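Shirt swap returns in February

The shirt swap is back for a second year, in the main hall at Drulgate Community Centre. Doors open at 10am and we finish at 2pm. Last year 672 items came in, and almost all of them went out again with someone else. The few that were left went to the textile bank on Gisolora Road.

The idea is the same as before. Bring clean clothes you no longer wear, hand them in at the desk, and take home whatever you like from the rails. There is no token system this time. People told us it slowed things down, and the queue at the desk went out of the door for most of the first hour.
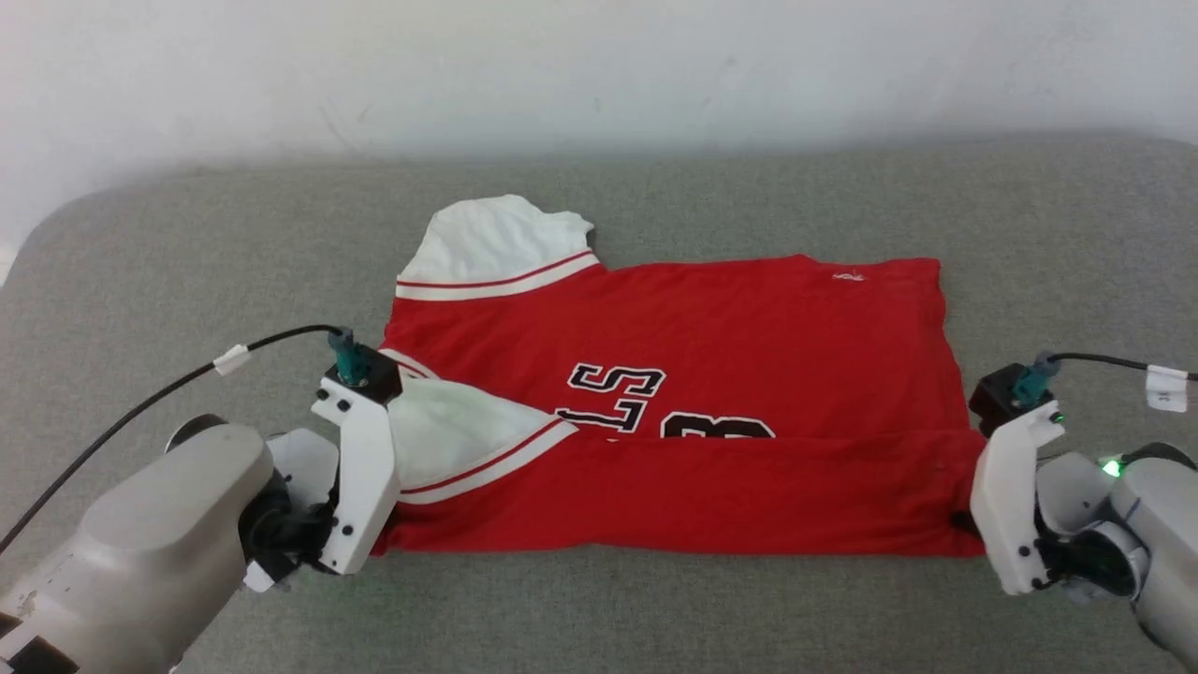 Sports kit was the first thing to go last year, children's sizes especially. If you have outgrown football shirts, PE tops or tracksuits in a cupboard, please bring them. Old club colours are fine, and so are shirts with a name or number on the back. We can't take boots or shin pads, as we have nowhere to put them.

Please wash everything before you bring it. Red and other strong colours are best washed separately at 30 degrees the first few times, and turned inside out if there is printing on the front. Don't iron over lettering. If a shirt has been in the loft for a while, hang it up overnight to air.

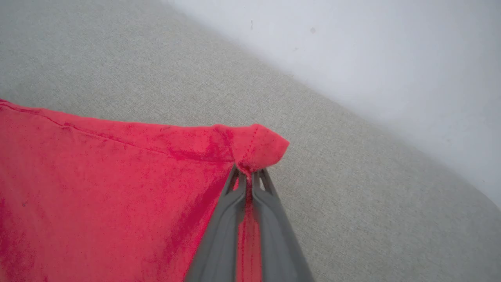 Small repairs can be done on the day. The mending table will have two sewing machines and plenty of thread, and will deal with dropped hems, split seams and missing buttons. Zips take too long, so those will need to go elsewhere - the Dwivedi shop by the station does them while you wait if it is quiet. You don't have to swap anything to use the mending table, but please limit it to two items each so that everyone gets a turn.

Items can also be dropped off in advance. The centre office will take bags on weekday mornings from the start of the month. Please tie the bag and write "swap" on it, as the office also takes in donations for the jumble sale and the two got mixed up last time.
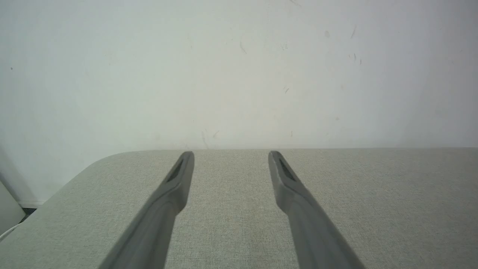
Drulgate Reuse Group

Parking is limited. The 52 bus stops outside the centre, and there are bike racks at the side entrance. The Jaltavix car park across the road is for its own customers only and tickets have been issued there at weekends.

Entry is free. Tea, coffee and cake will be on sale in the small room, cash or card. If you can spare an hour to put out rails beforehand or pack up afterwards, leave your name at the centre office.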